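Parasitic draw reading jumps around on clamp meter, steady on inline meter

Automotive electrical > Test equipment
Asked by Ezequiel Figueroa
2 answers

Car is a sedan with a battery in the trunk. It goes flat if it sits for about 5 days. I am trying to find the draw before I spend money on another battery. I own two meters and they do not agree.

Meter one is an inline multimeter, a Gretby, on the fused 10 A input, connected in series with the negative cable. After the modules go to sleep it settles at 40 mA and stays there.

Meter two is a Ditel clamp meter, DC capable, on its lowest range. I clamp it over the same negative cable and press zero first. The reading wanders up and down and never settles long enough to write down. If I turn the meter to face the other way along the cable it gives me a different number even allowing for the sign. If I set it down on the battery tray and come back, the zero has moved.

Questions:
Is the clamp faulty, or is this normal at such a low current?
Which of the meters do I believe?
Can I use the clamp to find the circuit, or do I have to pull fuses?

The inline meter has its original leads and a new internal fuse. Hood latch and door latches were closed with a screwdriver so the car thinks it is shut. Key was well away from the car.

Answer by Euan Dunbar
Accepted by the asker

The clamp is behaving as expected. A DC clamp uses a Hall sensor in a gap in the jaw core. The sensor responds to any magnetic field that gets into the gap, including the earth's field, the field from a speaker magnet, and whatever magnetism is left in the core from the last large current you measured. At starter current none of that matters. At a few tens of milliamps it is as large as the thing you want to measure.

Check the resolution and the accuracy line in the manual before anything else. A clamp whose lowest range resolves 10 mA, with an accuracy stated as a percentage plus several counts, cannot give a useful figure at this level. The extra counts swallow it.

If you want to keep using the clamp:

Hold it in the exact position and direction you will measure in, next to the cable, jaws closed, and zero it there. Do not move it far after that.
Open and close the jaws a few times before zeroing. Dirt on the jaw faces changes the gap.
If the wire is thin enough, pass it through the jaws several times and divide the reading by the number of turns. This does not work on a battery cable but it does work with a jumper lead put in series.
Let the meter warm up. The zero drifts most right after it is switched on.

Believe the inline meter. Its error at 40 mA on the 10 A input is mostly resolution, and a steady reading is a good sign. Do not switch it to the mA input with the car awake or you will be buying another fuse.

For finding the circuit, measure the voltage drop across each fuse with the meter on millivolts, touching the test points on top of the fuse. No fuse has to come out and no module wakes up. A fuse reading zero has no current worth chasing in it. Charts giving current per millivolt for each fuse type and rating are easy to find.

Answer by Dumisani Mabuza

Had the same thing with a Breretti clamp, sent it back and the replacement did it too. Just pull fuses until it drops. Mine was the radio.

Comment by Abundio Camacho
Pulling fuses wakes modules on a lot of cars, and then you wait for them to go to sleep again. The voltage drop method is faster.

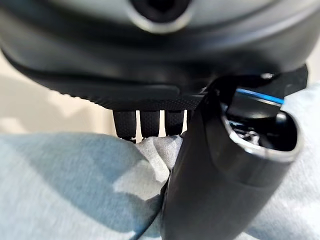
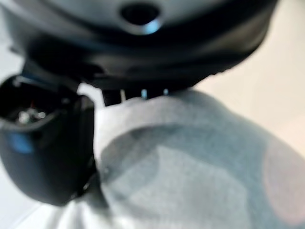
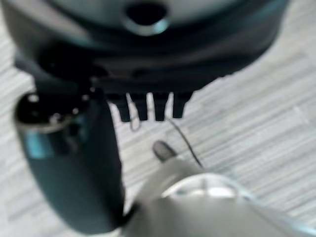
Does a DC clamp meter need to be zeroed again after changing range?

Zero it again every time. The stored offset belongs to the range that was selected when the button was pressed, and on many meters turning the dial clears it.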